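FOR IMMEDIATE RELEASE

Temine Opens Snack Aisle in Trilville, Concedes Chips Are Food

TRILVILLE, August. Temine, the neighborhood grocery that spent its first 19 years insisting customers came in for the lentils, has opened a full aisle of packaged snacks at its Condori Street store. The aisle replaces a display of decorative baking tins. Three of the tins have been sold since the store opened, two of them to the owner's mother.

The new section carries 158 kinds of savory snack, including chips, puffed rice, roasted chickpeas, banana crisps, fried lentils and a long run of Indian mixes. It is open during regular store hours, which have also changed. Temine now closes at 9 p.m., an hour later than before, after staff noticed that people who want something crunchy tend to want it at 8:15.

"We held out as long as we could," said Wissam Awwad, owner of Temine. "I had a picture in my head of a certain kind of store. Then I looked at what people were asking for at the register, and it was never barley."

The shelving came from the back stockroom. Awwad had priced a set of oak-look display units from a retail fitter, read the quote twice, and asked whether the steel racks they already owned were really so bad. They were wiped down and carried out front over one long evening. The racks bolt together through rows of punched holes, so the shelves can be moved up or down to suit the height of the bags. The store looked into repainting them and has decided to call the scuffs "existing."
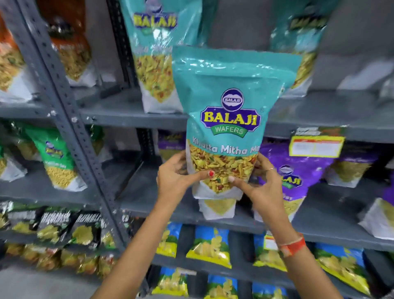

Sweet-and-sour mixes got the most discussion during planning. Nour Geagea, who buys dry goods for the store, wanted them at eye level. Shadi Hourani, who manages the floor, wanted eye level for plain salted potato chips on the grounds that everybody likes them. The matter was settled by a tasting in the break room, attended by the whole staff and one delivery driver who had only come in for a signature. The salted chips now live one shelf down.

"A good mix has to have some argument in it," said Geagea. "You want the thin crisp strands, you want something flat and flaky, and you want a bit of sugar showing up just when you've decided it's a salty snack. If I can pick out one ingredient and leave the rest, it's a bad mix. My brother does that with every bowl I put in front of him, and I've stopped putting bowls in front of him."

Bags are arranged by taste, with brand coming second. Shoppers start at the mild end near the window and proceed toward chili at the back wall, where the store has also placed the yogurt drinks. Handwritten cards on the shelf edges describe each section. The card for the hottest shelf was written by Khalil Masri, who works weekend mornings, and reads in full: "Ask me how I know."

Stand-up bags face forward so that customers can see what they're getting through the clear part of the packet. Staff have been asked to refill from the back and to stop squeezing the bags to check freshness, a habit management describes as widespread and not very informative.

To mark the opening, Temine will hand out 200 paper cones of mixed snacks on the first afternoon, one per visitor, starting at 4 p.m. The cones will be filled at the counter in three strengths. Children may have the mild. Adults may have any strength they like and are asked not to perform bravery for the benefit of the line, which runs past the dairy case and needs to keep moving.

The store is also introducing the Jumow Box, a cardboard carton that customers fill with any 7 bags from the aisle for a set price. The name was chosen by Luminița Moldovan, who does the bookkeeping and has declined to say what it means. The carton has a handle on top and fits on a bus seat, both of which were tested by Moldovan personally on her way home.

Asked whether the lentils would be staying, Awwad said they would, in their usual place by the door, and that he would take it as a kindness if people walked past them slowly.

Returning customers looking for the baking tins will find them beside the register at half price.

About Temine

Temine is an independent grocery in Trilville selling dry goods, spices, produce, dairy and, as of this month, snacks. It has one location, on Condori Street, and no plans for a second until somebody fixes the freezer in the first.

Media contact: Shadi Hourani, floor manager. Please call the store before noon and let it ring.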